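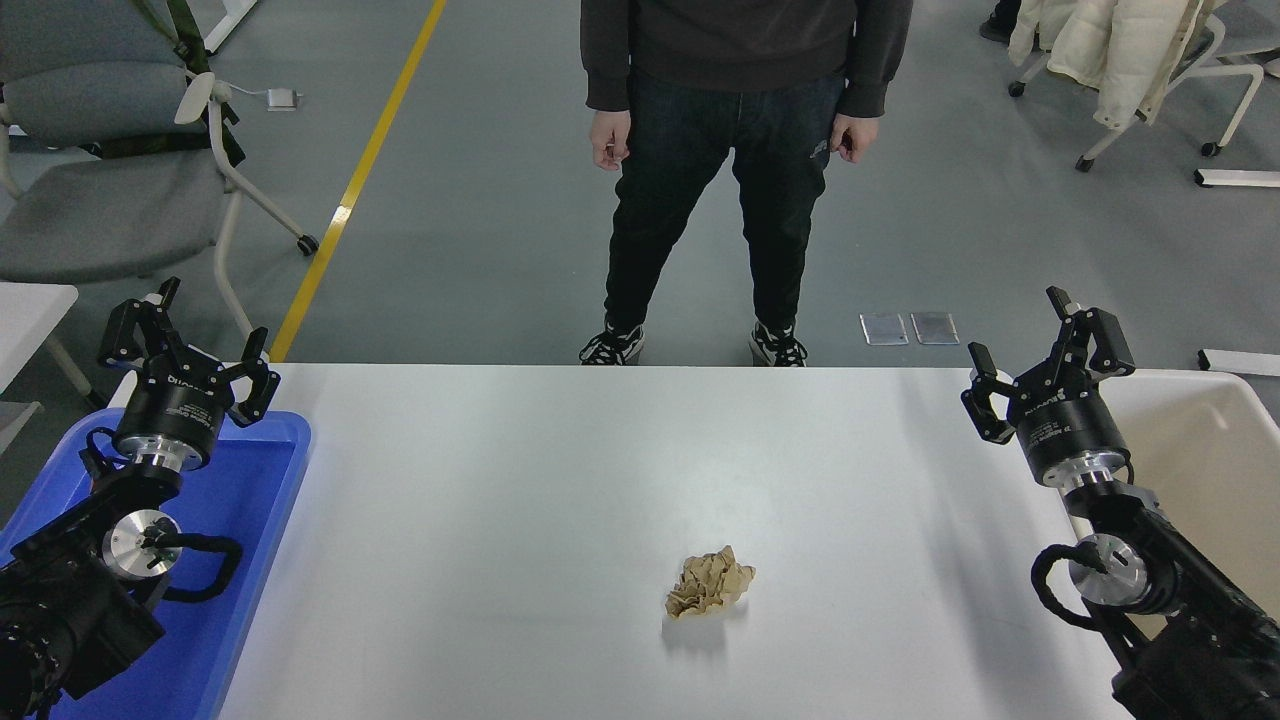
*Figure 1. Workcell before a paper-handling demonstration, both grippers open.*

## 3. Demonstration collection

Feven Berhe and Kibet Barasa, May 10, 2018

The task set for this stage was bimanual handling of crumpled paper. The operator teleoperates both arms to grasp the ball, pull it partly open on the table, and release it. Paper was chosen over cloth for its behaviour under load: it holds a crease, resists at first, then gives or tears with little warning.

### 3.1 Method

Two operators recorded 200 demonstrations, split evenly. Each began with the arms raised either side of the table and the paper near the centre. Episodes were capped at 60 seconds. Joint positions, gripper commands and the head camera stream were logged at 15 Hz through Telleo, our recording software. A fresh sheet was crumpled by hand whenever the previous one tore.

Kinesthetic teaching was tried first and dropped. Guiding both arms by hand takes two people, and their hands blocked the camera's view of the paper at the moment of contact.

### 3.2 Observations

- Grasps on a raised fold were more reliable than grasps on the body of the ball, where the fingers tended to push the paper away.
- Operators had no force feedback and judged tension by eye. Most tears occurred late in the pull — usually after one gripper had slipped and been re-closed.
- Tan paper gave usable contrast against the white tabletop. The shadow was faint enough that we did not change the lighting.
- Torn episodes were kept and labelled separately.

### 3.3 Outstanding work

Misaki Hosoda has asked that the start pose be randomised before any policy is trained. The present set is too uniform in this respect. A second round of recording is planned for July, with the gripper speed limit lowered.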